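Sorting Bin Reuse Study: Project Report
Beatrice Rotich, Gitau Swai, Pendo Mollel
Supervisor: Halima Langat
4 July 2021

1. Purpose

The Arkismont workshop stores short bar stock and practice blocks in open metal bins bought secondhand. The project asked whether these bins can serve as shared pick stations for first-year assembly exercises, or whether they should be replaced with molded trays from Plevora. Cost was outside the scope. We looked at surface wear, part visibility and how easily parts could be lifted out by hand.

2. Method

Each bin was placed on a bench and loaded with blocks in two colors. Blocks were dropped in by hand from rim height and left as they fell. A participant then removed them one at a time, taking the color called out by the recorder. A pick was logged as clean if the block was gripped on the first reach and did not drag another block with it. We ran 22 sessions with 12 participants. Session order was drawn by lot. Sessions in February used the old overhead lamps and are not included.

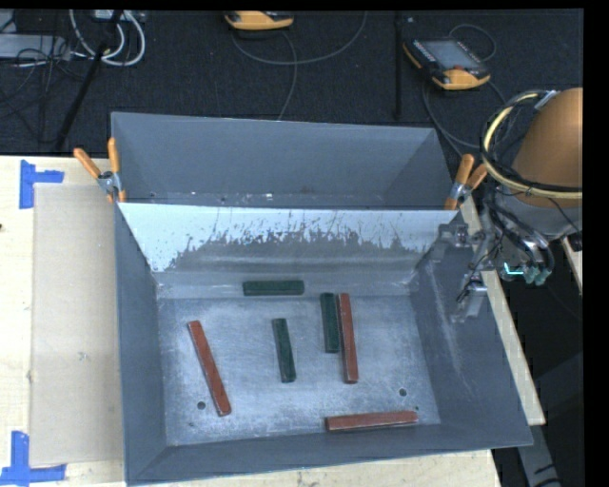

Block position had more effect on the result than block color. Of 353 logged picks, 14 were not clean, and most of those involved two blocks lying side by side. The usual arrangement was a reddish block with a shorter green one nearly touching it, both pointing toward the front wall, which left little space for a finger on the inner side. Blocks lying alone on the floor of the front section gave no trouble in either color.

3. Surface condition

Wear was recorded by eye on a four-step scale. Floors scored worse than walls in every bin. Scuffs and fine scratches did not change how blocks slid. Holes in the floor were checked with a gauge pin, and none would pass a block. They will pass small hardware, so washers and short screws should be kept out of these bins unless a liner is fitted.

The divider was left in place throughout. Nassoro Ogola suggested using the rear compartment for finished parts. We tried this in the last two sessions only and have too few picks to report.

4. Recommendation

Keep the metal bins for block exercises. Fit a rubber liner, load fewer blocks per session, and repeat the side-by-side test with the Plevora tray before any order is placed.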